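Visit Report: Student Robotics Open Day, Gruvside Technical School
Prepared by Delyth Trevor for the Portela Schools Partnership

The Partnership was invited to attend the May open day of the robotics course at Gruvside. The visit lasted from 9:30 in the morning until shortly after lunch. Our delegation consisted of 3 members, and we were received at the main entrance by the course leader, Ludivine Barbier.

The course is now in its second year and is open to students in their final two years of study. It grew out of an after-school club that met in the Flirton building, and several of the club's habits remain. Students still keep a paper logbook at each station, and each group still presents its work aloud at the end of a unit. Ms. Barbier explained that the written log carries the same weight in the final grade as the working demonstration.

The morning began with a short talk in the lecture room on the structure of the year. The first term covers basic mechanics and safe conduct near moving equipment. The second is given over to programming. In the third, each group prepares a handling task of its own choosing and records repeated attempts at it. The groups had logged 3457 attempts between them by the week of our visit, of which 197 had been set aside for review by the teaching staff.

We were then taken to the laboratory, where the third-term projects are carried out. The task under study is the picking up and placing of small objects on a table.

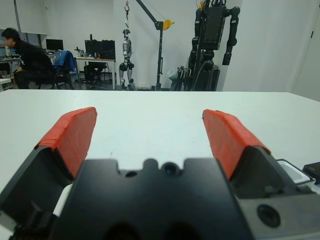
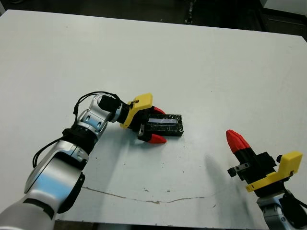
Work at the table in the Gruvside laboratory; the second view shows a black block held in the gripper of the left arm.

Students are required to write down the starting position of each object before an attempt, and to note the result in a single sentence. The logbook we were shown was uneven in this respect. Some entries were very full, while others gave little more than a time and initials. Ms. Barbier was open about the matter and said that a printed form would be introduced next term.

The delegation asked how groups are assigned. Students are placed by the staff - they do not choose their partners - and roles rotate every two weeks, so that each student spends time on programming, on mechanical work and on record keeping. One parent present at the open day asked whether this slowed the stronger programmers. The reply was that it did, slightly, and that the school accepted this.

Lunch was served in the dining hall. Students from the Initance project joined us there and spoke about their plans for the regional competition, which requires a written report as well as a demonstration. Their draft report was made available to us and is on file at the Partnership office.

The delegation recommends that a return visit be arranged for the autumn, and that teachers from our own member schools be invited to observe a full laboratory session. Questions regarding transportation should be directed to the Partnership office before the end of term.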